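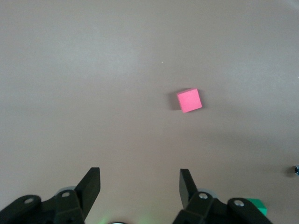 *Gripper open, pink cube ahead, a little right of the middle of the gap between the fingertips.*

## Bench tips for comparing two grippers

These come from swapping the Pundberg and the Verbeke back and forth on one arm.

- Wipe the table before each run. A crumb under a small cube is enough to tilt it.
- Use one matte tabletop for both grippers. Glossy ones gave our wrist camera trouble in February.
- Turn the cube a few degrees off square for half the tries. Both grippers do well on straight ones.
- Do 16 tries per gripper, then swap. Longer blocks drift as the motors warm up.
- Keep spare blocks well outside the reach of the fingers - the outer linkages swing wider than you'd think.
- Check the linkage bolts at every swap. Ours needed a quarter turn after roughly 500 closes.
- Leave the lamp where it is. If you have to move it, start the set over.

Write down misses as well as drops, in separate columns. The Drarkent controller logs both as "fail".

Kausar Lashari, updated July 15, 2023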